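Booking a Shared Workshop Bench: Setup Tips
Updated 6 Jan 2024

Set each bench up as its own resource in the calendar. If two benches share one entry, Cesow treats them as a single item and blocks both when either is taken.

Slot length should include cleanup. At the Tumetstead workshop we use 79 minutes of bench time plus a fixed buffer, entered under Padding. Do not add the buffer to the slot itself, or it will print on the member's confirmation.

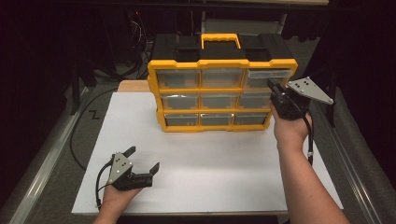
Repeating bookings need an end date. Without one, Cesow fills the calendar to its limit of 330 entries per series and then stops without a warning. Series that began in July are the usual culprits — check the last entry before renewing.

To move one date in a series, open that date and choose This Entry Only. Choosing All Entries also resets any padding you changed by hand.

Members who book through the Curden page see only open slots. Kushwaha accounts also see held slots, shown in gray, and can join the wait list for them.

Cancellations made less than 2 hours ahead stay on the calendar as No Show. Change the status by hand if the bench should be released. Export the bookings before deleting a bench — its history is removed with it.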